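Handheld gripper kits > Buying advice > Driltano handheld kit, worth it?

stesdale_shop
Started this thread 21 Feb 2021

We do small-parts handling and I'm looking at the Driltano handheld gripper kit. You get two handhelds, soft fingers, printed markers, a wide lens mount and a year of their processing service. Price is $500 per handheld plus the subscription. Their rep says we can teach a pick and place job in an afternoon with no robot in the room. That sounds like sales talk to me. Does anyone here own one?

kiln_and_cog
Own two. The hardware is fine. The afternoon claim is for their demo task, on their table, with their lighting. Our first job took 200 demonstrations before the policy was any use at all, and then we moved the bench and it fell apart.

MJenkins
Two things to ask the rep before you pay:
What happens to your recordings when the subscription ends?
What share of your demos will their tracking throw out?
I got a straight answer to the first (you keep the raw video, you lose the processed sets). On the second I got a brochure.

stesdale_shop
What share did it throw out for you?

MJenkins
First batch, I recorded 200 and 138 came back usable. The rest were flagged "tracking lost" with no more detail than that. I was paying a guy to stand there and do those.
Mererid Jenkins

torquewrench_ty
That's a setup problem and not a kit problem. Plain walls and a bare bench give the tracking nothing to hold on to. Put some clutter up. I've had very few rejects since I did that.

MJenkins
Then it should say so on the box. Page one of the manual says "works in any room."

kiln_and_cog
Ty is right about the clutter but it doesn't excuse the manual. I wrote to Driltano support about it in the first week and got told to re-run calibration. Did that. Same result. A friend at Humphreys had the identical reply, word for word.

dual_arm_dan
Going to stick up for them a little. The soft fingers are the best I've used at that price. They give just enough that you don't crush thin stuff, and they're cheap to swap out. If you only bought it for the fingers you wouldn't feel robbed.

stesdale_shop
I'm not buying a subscription to get fingers, Dan.

dual_arm_dan
Fair. But look at what people are doing with handhelds in general before you write off the whole idea. Big foam letters on a black curtain, cup and a little peg on a wood table, orange ribbed fingers, markers on top:

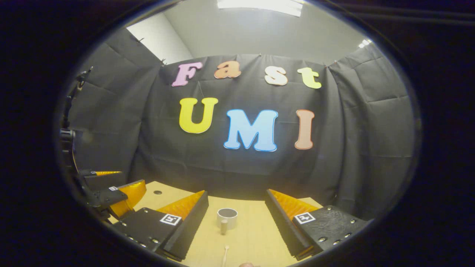 My point is you can get a lot done with a table and a free weekend. Dirmont sells a bare version with no service attached and you run the processing yourself. It's more work up front. You also never have to ask permission to get at your own data.

torquewrench_ty
Dirmont's screws strip if you look at them wrong. I sent mine back.

kiln_and_cog
Cups and pegs are where every one of these kits looks good. Small object, clear table, decent light. Ask to see it do your parts, in your bin, with the bin half empty. Driltano wouldn't do that for us without a deposit.

torquewrench_ty
They did it for us for free. Maybe ask nicer?

kiln_and_cog
Maybe order more units. How many did you buy?

torquewrench_ty
Six, ok, point taken.

MJenkins
One more gripe while I'm here. The opening width gets read off the markers on the fingers. Get grease on a marker and the width reading goes jumpy, and nothing in the app warns you. You find out when the batch comes back. We wipe them down every twenty minutes now. In a clean lab you'd never notice.

stesdale_shop
We are not a clean lab.

MJenkins
Then budget for spare markers. They charge for those too.

dual_arm_dan
You can print your own. Matte paper, check the size with calipers, done.

MJenkins
And void the support contract. It's in the terms, I checked.

stesdale_shop
OK. I've asked the rep for a trial on our own parts with no deposit, and for the reject rate in writing. If I get both I'll rent one until May and post numbers here. If I don't, I'll try the Dirmont and buy better screws.

torquewrench_ty
M3, stainless, and go easy with the driver.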